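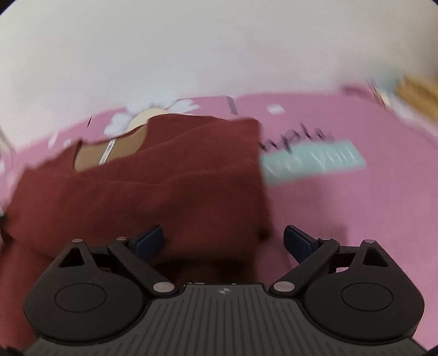 # Prelport House: Residents' Linen and Bedrooms Meeting

**Minutes of the meeting held on Friday at 2 pm in the ground floor lounge**

Chair: Titilayo Akpan
Present: representatives of the Breathnach and Flemik corridors, the housekeeping supervisor, the laundry assistant
Apologies: the night supervisor

## 1. Minutes of the previous meeting

The minutes were agreed as a correct record, subject to one amendment. Under item 3, "pillowcases" should read "pillow protectors".

## 2. Folding and placing of items on beds

The housekeeping supervisor reported that folded items were being left in different places from one room to the next. Residents on the Flemik corridor had asked for a single arrangement. After discussion it was agreed that:

- the sheet is to be spread and smoothed before anything is placed on the bed;
- folded items are to be laid directly on the sheet, to one side, as in the room with the pink daisy sheet and the dark red folded cloth;

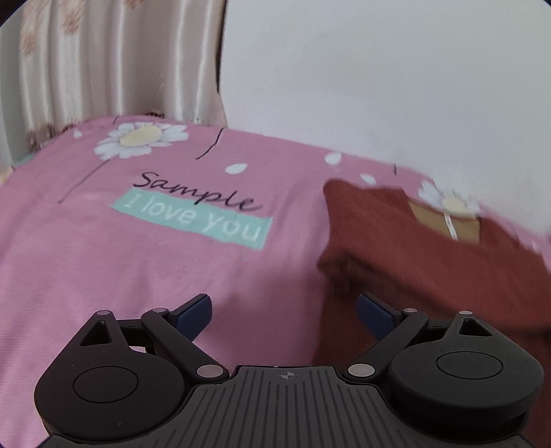 - nothing is to be left on the pillow or on the floor beside the bed;
- curtains are to be kept clear of the bedding when the bed is made.

The Breathnach representative asked whether residents who preferred to fold their own things might continue to do so. The Chair confirmed that they might.

## 3. Washing of dark colours

The laundry assistant noted that dark red and maroon items continued to arrive in the same bags as pale bedding. A separate bag for dark items will be issued to each room. Members asked that printed sheets be washed with the pale load, and this was agreed.

**Action:** laundry assistant to issue bags before the end of June.

## 4. Replacement bedding

The Chair presented a quotation from Pavelport for 100 single sheets. The meeting considered the price acceptable but wished to see the fabric first. Patterned sheets were preferred to plain by those residents who had been asked. It was resolved to request 4 samples and to defer the order until they had been examined.

**Action:** Titilayo Akpan to write to Pavelport.

## 5. Any other business

The Flemik representative reported a stiff drawer in the corridor linen cupboard. The matter was referred to maintenance.

The meeting closed at 4 pm. The date of the next meeting will be posted on the lounge noticeboard.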